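March
Tamara Antoniuk

Learning to be bored on the train to Mokent

Since the autumn I travel four times a week between Sturkitz and Mokent, and the journey takes long enough that a person must decide what to do with it. When I took the job at Koval, all my friends said the same thing: you will read so many books! I believed them. I bought a rucksack with a special pocket for a book, and I put a thick novel in it, and the novel is still there. I am on page 100 and I have been on page 100 for many weeks.

The problem is that I cannot read in the morning. My eyes go over the lines and at the bottom of the page I don't know who has spoken to whom. In the evening I am tired in a different way, and I look at my telephone until my neck hurts. So for the first months I came home with the feeling that I had lost a piece of the day, and I was cross with myself, and then my husband had to eat his soup with a cross person.

In January my telephone died just after Moltari, where the line leaves the river. I had no charger and the novel was under my feet, under two bags of potatoes. I looked out of the window. I want to say it was beautiful, but it was fields, and then a yard with old tractors, and then fields. I was very bored. After some time I began to think about my grandmother's kitchen, I don't know why, and I remembered the name of a neighbour which I had tried to remember at Christmas with my sister. We had quarrelled over this name! It came quite alone, near the tractors.

After that I made a small rule. In the morning, from Moltari to the end, I do nothing. The telephone is in the coat and the coat is on the hook. I am allowed to look out, to close my eyes, to look at shoes. I am not allowed to call it meditation, because then I would begin to do it well or badly, and I have enough such things in my life already.

It was harder than I expected. In the first week my hand went to the coat by itself. I also learned that I have a song in my head nearly always, and it is seldom a song I like. A colleague asked me if I was ill, because he had seen me through the glass door and I was just sitting there – he thought I had received bad news.
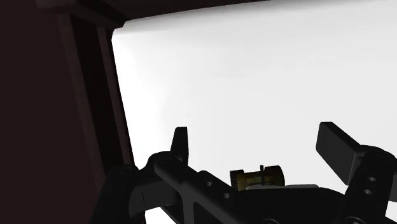 I cannot say that I have become a calmer person. My husband says I talk more at supper, and that he is not sure if this is progress. But I sleep a little better, and I have written two long letters by hand, both of which I first composed in my head between the stations. One was to my sister, with the name of the neighbour in it. She answered that she had known it all the time and had told me so at Christmas.

In the evenings I still look at the telephone. I tried the rule on the way home too, but the train at 7 is full and one stands with somebody's elbow in the ribs, and there is no place for thoughts. Perhaps in summer, when the students are gone, I will try again. The novel I have given back to the shelf.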